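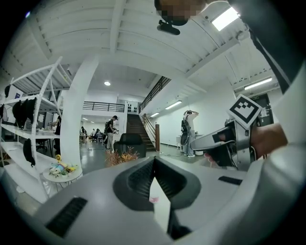 White metal shelving with black soft items hung from it, ribbed ceiling overhead.

Hanging soft goods on open metal shelving

These notes cover bags, caps and similar items on a freestanding shelving unit in a workroom with a hard floor. They were written for the upstairs room at Virnham and apply equally to the Hamann store.

What you need
S-hooks, closed at one end
Cloth tape
A level
Felt pads for the feet

1. Level the unit
Empty the shelves. Place the level on the middle shelf, first along the length and then front to back. Correct at the feet. A unit that is out of true will let hooks creep toward the low end over a few weeks. On bare concrete, fit the pads after leveling and check again.

2. Set the hooks
Crimp the closed end over the shelf lip and wrap it once with cloth tape. Leave 15 cm between hooks for caps and twice that for bags. Hang the larger group from the middle shelf, where the load is shared by both pairs of uprights. Single items can go lower, near the front upright, as long as they clear the walkway.

Drollavton hooks have a narrow throat and will not pass over a rolled lip. Use the Gekedano pattern, part 357, or open the throat with pliers before taping.

3. Load the lower shelves
Small rigid items go at the bottom. Keep the weight low and toward the back. Do not stack above the shelf lip.

4. Clear the floor
Poles and sticks are the usual leftovers. They roll under furniture and are hard to see from a chair. Collect them before moving the table, and store them upright in a corner or flat along the base of the shelving – never across the walkway. Cups come off the table before it is lifted. A table with thin legs should be carried by the top, by two people, and not dragged over concrete.

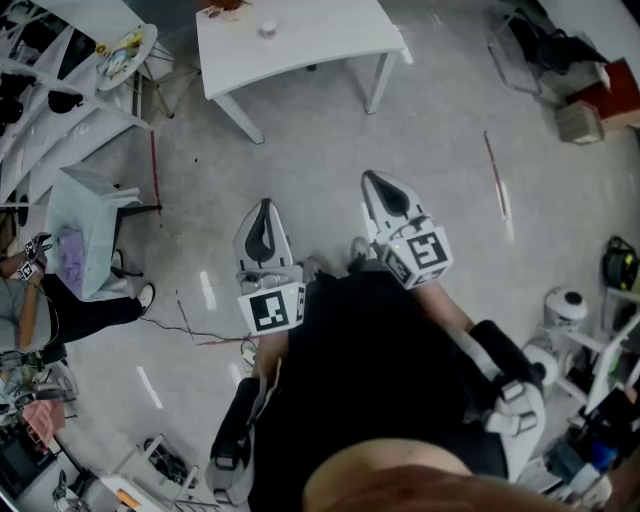

Gray concrete floor with a white table, a red pole and a red-and-white stick.

5. Check chair clearance
Sit in the chair and extend both arms forward. Nothing on the shelving or table should be within reach by accident. Chairs with armrests need more room at the sides than the seat width suggests, so measure across the armrests.

Maintenance
Retape the hooks every May. Replace any hook that has opened by more than 2 mm.

Revised 3 September 2023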